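Unit 4 Handout: What Your Success Rate Is Worth
Intro Robotics Project Course
Instructor: Ruoxi Cai
Posted January 16, 2021

Read this before you write a word of your progress report. Last term I got a stack of reports claiming the tidy-up task was "solved." I didn't believe them then and I don't now.

The task again, for those who joined late. The arm clears a desk of office things and snack boxes on request. Your team picks the objects. Your team also picks the start positions, and that is where I start to worry. If you lay the table out yourself, you will lay it out in ways you already know the arm can handle. You won't mean to. Vinh Mai's team did it last year and was quite upset when I moved one box a hand's width and the policy fell apart.

The Clurkcombe group logged 2,283 demonstrations. Sounds like a lot. When I went through them, long runs were nearly the same episode over and over. I would take 1,000 varied ones over that pile, and I'd still want to see the test set first.
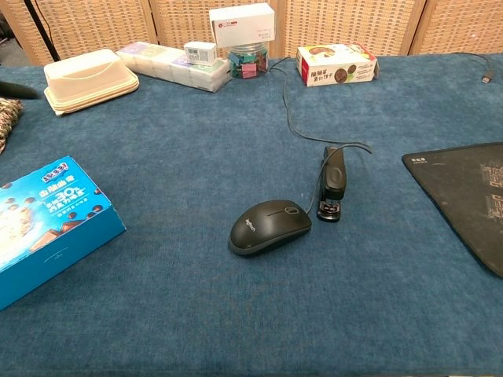 Cables are the part everyone leaves out of the report. A corded mouse is a light object tied to something you can't model very well. Pull it and the cord drags, and whatever the cord is lying on or behind may come along too. If your method treats the mouse as a rigid body with a pose, say so in writing, and tell me what you think happens to the stapler.

Jars and stacks are next. A box sitting on a lid is two objects, and your detector may well call it one. Check by hand.

What I want in the report:

Trials per object, with every failure listed. Nine trials is the minimum. Nine out of nine does not mean 100 percent, so work out the interval and print it next to the number.

Who set the table for each trial. It must be someone outside your team.

What counted as a success, written down before you ran anything. "Picked up" and "put where it was asked for" are different claims.

Any time a person touched the table mid-trial. That trial is a failure.

Drimerberg section: you may use the planner from the Horkard package, but I have yet to see it beat a plain scripted grasp on our tables. Run the scripted grasp as your baseline. If you skip it I will send the report back unread.

Drafts are due in February. Bring the raw logs to the review along with your slides.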